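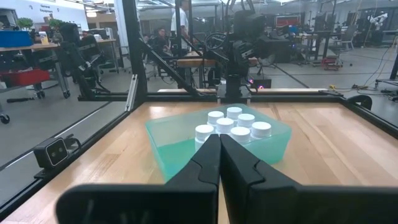

The right gripper at the bin, fingers together, with white caps standing inside.

Evaluation Period
Filed under: Short Fiction / Work & Machines
Last updated: 14 May 2021

The Lendow kit was on offer to Cladholm for 84 days. Marilou Lumanlan had the acceptance form, which ran to 13 pages and had a box for every outcome except the one she was looking at.

"It closed before it got there," said Jayson Pangilinan.

"It closed at the bin."

"Above the bin?"

"At it." She wrote down the cycle number, 70, and left the cause field blank.

The terms were simple. The kit had to take the white caps out of the green bin one at a time and set them down upright. Two failures in a shift were allowed. A third went to Rhydian Gethin at Remalholm, who sold the kits and answered his own phone.

He answered it now. "Is the grasp width set?"

"Per the manual."

"Which revision?"

Marilou turned the manual over. "September."

"That one gives the width with the fingers open. You want the offset from closed." He paused. "There's a correction sheet."

"It wasn't in the crate."

"No. It's sent on request."

She put the call on hold and read the form again. Page 9 asked whether documentation had been supplied. Page 10 asked whether it had been adequate. Both answers went in the same column and were added together.

Jayson entered the offset and reset the counter. The wrist camera came back up on the monitor - fingers, bin, caps.

"Do I log it as a fault?" he asked.

"Log it as documentation."

"There's no code for that."

"Then leave room," Marilou said, and took Rhydian off hold to request the sheet.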